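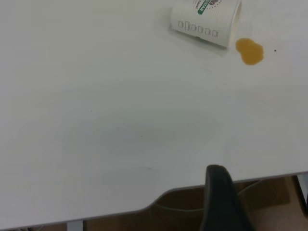
A paper cup on its side on a white tabletop.

About Retmont Coffee School

Retmont teaches people to make coffee for a living, or to stop wasting money on it at home. We are a small school over a tile shop on Umo Street, and we have been at it long enough to be tired of most of what gets said about coffee.

You will have read that you need a palate. You may have read that you need a two-thousand-dollar grinder, water from a particular spring and a notebook full of words like "bergamot." We have our doubts. Most of the students who come through here can't taste bergamot, and neither can some of the people who write it on the bag. They can taste sour, bitter, burnt and stale, and a café that gets those four under control is ahead of most of its neighbours.

How we started

Blažena Slanina opened the school after 2 years of fixing espresso machines for other people. Her customers kept telling her the machine was broken. Usually it was dirty. She began charging for a morning's lesson in cleaning and found there was more call for that than for repairs. The name comes from the brand on the first machine she owned, a Retmont two-group that still works if you don't rush it.

What we teach

The main course is 40 hours over four weeks. It covers grinding, dosing, milk, cleaning, stock, and serving a line of people who are late for work. There is a short course for home brewers on filter and stovetop, and a day on running a small café, which has talked a fair number of people out of opening one. We count that as a good result and don't refund it.

We don't teach latte art beyond a plain heart. Customers put a lid on it.

The main course costs $600 and the home course $400, beans and milk included. We don't sell equipment and take no commission from anyone who does. Drundeto, our roaster, gets paid for beans at the same price as everybody else pays, and we've told them when a batch was poor.

About certificates

You'll get one. It says you attended and passed the practical, and it is signed. It isn't recognized by any world body, and we'd be wary of schools that lean hard on theirs. In our experience café owners ask you to make a flat white and then watch whether you wipe the steam wand.

Where things stand

As of January 26, 2021, classes are capped at four students and masks stay on except for tasting. The next main course begins in March. The evening class at the Mac Mathúna building is on hold, and we won't guess at a date for it.

Questions can go to Blažena by phone in the afternoon. She doesn't answer during milk.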